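Rilto Manipulation Group
Minutes, teleoperation demonstrations meeting, Thursday

Meeting opened 13:00. Minutes of the January meeting accepted without change.

1. Data status
200 demonstrations of the folio task are logged on the Zasico station. 13 were rejected at review, 8 of them for operator pauses longer than the limit. Rejected runs stay on the server, labelled as such.

2. Operator method
Discussion of leader arm versus hand guiding. Hand guiding gives smoother approaches but puts the operator's forearm in the overhead view. Agreed to keep the leader arm for folding and closing, and to allow hand guiding for pushes only. Dzene controller gains to remain at the current setting.

3. Start poses
Operators have been starting with the fingers at different openings. Agreed: fingers closed, tips pointing at the near edge of the folio, folio open on the patterned cloth or sheet. Small tilts of the folio are acceptable and should not be corrected by hand.

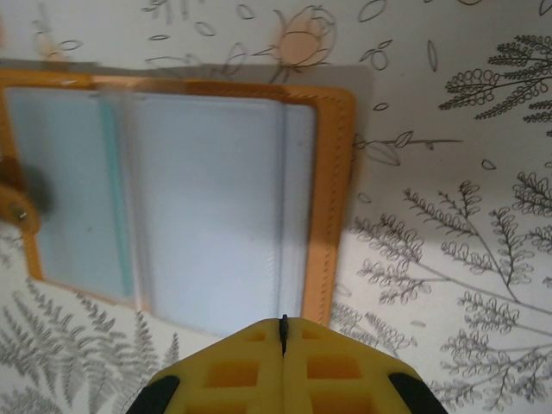 Fig. 1. Wrist view, fingers closed at lower edge of open folio.

4. Actions
Update the operator sheet with item 3.
Re-record 7 runs on the Clivalier arm.
Check wrist camera exposure where shadow crosses the folio.

Meeting closed 13:40.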